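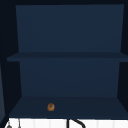
February, bench 2

Continued the shelf sag work for the Sheehan job. The client wants wall cabinets that will take stacked dinner plates without a center divider. Test board is spruce core with birch faces, span 1360 mm, resting on pins at both ends, no back cleat.

Loaded at midspan with 39 kg in sandbags. Dial gauge zeroed before loading, read right after, then again at 4 hours. Initial deflection was inside the limit. Creep was not -- the second reading had moved 2 mm past the first and the needle was still drifting when I locked up. Left the load on overnight.

Fongchan thinks the pins are part of it. One of the holes on the left has gone oval and the board rocks when pressed at the front corner. Will redrill in fresh stock before repeating, otherwise the numbers mix two effects.

Next run: same board with a hardwood lip glued to the front edge, 4 cm deep. Clodagh Buckley wants it tried with screws through a rear cleat as well. Do these separately.

Paint: the Avelora sample stayed tacky where the board sat on the pins. Give it longer before loading, or wax the contact points.

To do: return the borrowed gauge stand, order sleeves for the pin holes, ask Sheehan what plate weight they are assuming.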